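February 10, 2026

Arm 2, grip fault, continued from the whiteboard (whoever wiped the whiteboard, the left half was mine)

Short version: arm let the cup sag during a carry, no alarm. Happened twice this morning. Stopped the run after the second one. Arm is tagged out for unattended work until further notice, OK for attended slow moves with one person on the stop button.

Longer version so I don't have to tell it again at lunch.

Task was the table clearing sequence, Mota build, nothing fancy. Pick cup, lift, carry to other table, put down. Episode 518 went fine up to the lift. Then during the carry the cup tilted forward in the fingers, slow, maybe a second and a half start to finish. Water over the lip and onto the floor tiles. Controller thought everything was great. Grip state = HOLDING the entire time. Finished the carry, tried the place, cup came down on its edge and rocked. Didn't break. Mopped up, checked the power strip, dry, moved it further back anyway.

Reran with less water. Same thing at nearly the same spot in the carry, where the wrist rolls. Hit the stop that time.

Log for the second one:
commanded grip force 40 at close
reported force 40 at close
reported force 40 at lift
reported force 40 in carry
reported force 40 when the cup was visibly going over

So that number isn't a measurement. Or it was one once and then got stuck. Real force readings wobble, this one is a ruler line. Should have caught that weeks ago, we've all looked at that plot.

Things tried, in order:

Power cycle of gripper only. No change.

Zeroed force sensor w/ fingers open. Reads 0, good. Closed on foam block. Reads 40 instantly, before the fingers are even properly into the foam. So it's echoing the command back. Pulled foam out by hand with no effort at all, still 40.

Swapped the Zikow driver board for the spare. Same. Put the original back.

Checked config. Found it, I think. The October update to the Lunance firmware added a fallback: if the sensor stream drops, the gripper reports the last commanded value and carries on. One warning line at boot, never repeated. Our log viewer hides warnings from boot. Lovely.

Grepped the old logs for the warning. First hit is episode 1097 of the previous series, so this didn't start today. Everything from there on has a force column that may be junk. NOT deleting anything, but do not train on that column until I've sorted out which runs are affected.

Then why did the stream drop. Wiggled cable at left finger with the raw stream open in a terminal. Drops out when the finger is near closed and the wrist is rolled, comes back when straightened. So the cable is the suspect. Didn't cut anything open, wanted a second pair of eyes first.

After that did a hold test. Wrist almost straight, small amount of water only, low height, me on the stop. Gripped at the narrow base, same as the sequence does.

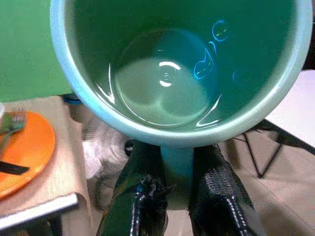 Filipa Pinheiro read the above over my shoulder and disagrees with the order I put things in. Her point: the cable is a wear part, it will go again, so fixing it first and calling it done is the wrong way around. What she wants is for the fallback to be off before the arm moves under its own program again, and a lost sensor stream to mean stop in place and keep gripping, with a noise. She also says gripping at the base is asking for it with anything that has liquid in it, as all the weight is above the fingers and the only thing resisting the tip is friction. Grip higher up on the body or use the handle if there is one.

Fair. Agreed on the fallback, will do that first. Not sure about stop in place though. If it stops with the wrist rolled then the cup is already leaning and it just sits there pouring. Maybe stop, then level wrist slowly, then alarm. Needs a think. Filipa says leveling with no force feedback is moving blind, also fair. Left it at stop + hold + alarm for now, simplest thing that isn't what we have.

Grip height: the base grasp comes from the demos, most of us did it that way as it was easy to reach. Would need new demos. Parked.

Done before I left:
Fallback disabled in config on arm 2. Pulled the sensor plug on purpose, arm stopped, alarm went. Did it again mid-move, empty gripper, stopped again. Good.
Arm 1 has the same firmware. Fallback disabled there too. Plug test NOT done on arm 1, ran out of time.
Log viewer now shows boot warnings. There are a lot of them. Sorry.
Tag on arm 2, my initials.

Still open:
New finger cable. Drokdale lists it at 8 working days, ordered two. Could make one up ourselves but the connector is a pain and I'd rather not debug my own crimping on top of this.
Slack at the wrist. Current routing gets tight when rolled, look at a longer loop before fitting the new cable or we'll kill that one too.
Script to flag runs where the force is perfectly flat. Half written, on my branch, dont merge it yet.
Plug test on arm 1. Whoever is in first, please, and write the result under this entry.
No liquids in any cup on either arm until the cable is in. Dry runs are fine on arm 1 once it passes.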